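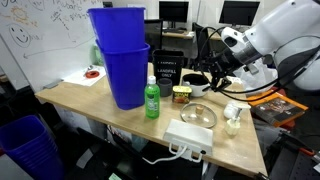 La mesa larga, con las papeleras azules, la olla blanca y una tapa de cristal.

Sobre nosotros

Hola, bienvenido a Grutelora. Soy Rostyslav Fedoruk y esta página la escribo yo, igual que escribo los correos, los carteles de los armarios y la nota de la nevera que pide que se cierre bien la puerta. Así que si algo te suena demasiado informal, ya sabes a quién reclamar.

Grutelora es una escuela pequeña de orden y organización doméstica. Enseñamos a ordenar, a empaquetar, a repartir una cocina en cajas y volver a sacarla de ellas sin perder la cabeza (ni las tapas). Vienen personas que se mudan, parejas que juntan dos casas en una, gente que comparte oficina y ya no encuentra una taza, y también bastantes que entran por curiosidad y acaban vaciando el trastero de su madre. ¡Me encanta cuando pasa eso!

Cómo empezó

Yo trabajaba en mudanzas. Estuve 9 años subiendo y bajando cajas por escaleras de toda clase, y lo que más me llamaba la atención era la última caja, la que se hace a las ocho de la mañana con el camión en la puerta: un bote de jabón, tres cables, una sartén, las llaves del buzón y media barra de pan. Todo el mundo tiene una última caja. Yo he tenido varias, y una de ellas sigue cerrada en casa de mi hermana.

Un octubre me pidieron que diera una charla en el centro vecinal de Edcombe. Llevé una bolsa con cosas de mi cocina, la volqué encima de una mesa y pregunté por dónde empezarían ellos. Estuvimos discutiendo hasta que nos apagaron las luces. De aquella charla salió el primer curso y del primer curso salió la escuela, con un nombre que se me ocurrió en el autobús y que no significa nada – lo siento, me lo preguntan mucho.

La mesa

Casi todo lo que hacemos pasa encima de una mesa de madera clara, entre las pizarras blancas y el resto de la oficina. Es nuestra aula, por llamarla de alguna manera. Lo que se pone encima es de lo más corriente: un bote dispensador, una lata con tapa amarilla, una botella con un líquido verde, un vaso oscuro, una olla con su tapa. Y papeleras, claro, porque una parte del trabajo consiste en decidir qué sale de casa.

El ejercicio básico lo llamamos Sasis (otra palabra del autobús, me temo). Se mira la mesa entera durante un rato con las manos quietas, y cuesta más de lo que parece. Después se hacen tres grupos: lo que se apila, lo que se mete dentro de otra cosa y lo que tiene que viajar de pie. Las papeleras de plástico son agradecidísimas, encajan una en otra y ocupan casi lo mismo que una sola. Las botellas y los dispensadores van de pie, siempre, con el tapón revisado dos veces. Y luego está la tapa de cristal, que no se apila bien con nada por culpa del pomo y que provoca más debate que cualquier otro objeto de la escuela. Hay quien la pone boca abajo sobre la olla, con un paño en medio. Hay quien la envuelve aparte, con los platos. Yo soy de los del paño.
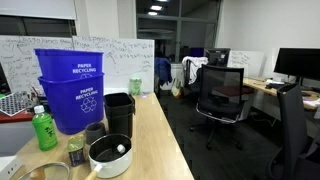 Y hablando de ollas y cazos, un cazo vacío es una caja. Lo repito tanto en clase que hay alumnos que me lo dicen a coro. Dentro caben los tapones, las pinzas, las bolsitas de especias, esas piezas pequeñas y redondas que aparecen en el fondo de un cajón y que no sabes de qué son hasta que las tiras. El mango molesta, sí, así que el cazo entra el primero y todo lo demás se acomoda a su alrededor. Las latas van abajo y las cosas de plástico con reborde se meten unas dentro de otras hasta formar una torre bajita.

El papel merece capítulo aparte. Usamos papeleras azules marcadas con PAPER RECYCLING y les damos bastante uso, sobre todo el día que tratamos facturas, manuales y garantías. Una alumna, Koyama de apellido, llegó con dos maletas de recibos y se fue con una carpeta fina. Todavía nos escribe para contarnos que sigue cabiendo todo ahí.

Los cursos

El curso de cocina y despensa es el más pedido. Son grupos de 9 personas como máximo, porque con más gente alrededor de la mesa siempre hay alguien que solo ve espaldas. También damos el curso de mudanzas, que es mi debilidad, y uno para oficinas en el que vamos a vuestro espacio y trabajamos con lo que haya.

Por nuestras clases han pasado ya 792 alumnos. La inscripción individual cuesta 50 euros, con el cuaderno incluido, y el programa completo para oficinas son 1.540 euros, con la visita previa y una sesión de repaso al cabo de unos meses. Si vienes de una asociación, escríbenos antes de pagar nada y lo hablamos.

Lo que no hacemos

No regañamos. No te vamos a pedir que tires la taza fea que te regaló tu abuelo, ni vendemos cajas, ni etiquetas, ni botes todos iguales. Si en tu casa las legumbres viven en tarros de mermelada – estupendo, los míos también.

Venir a vernos

Seguimos en Edcombe, en la segunda planta. Abrimos a las diez de la mañana y hay café hasta que se acaba. Trae ropa cómoda y, si quieres, un objeto de tu casa que no sepas dónde guardar. Lo ponemos en la mesa con los demás y le buscamos sitio entre todos.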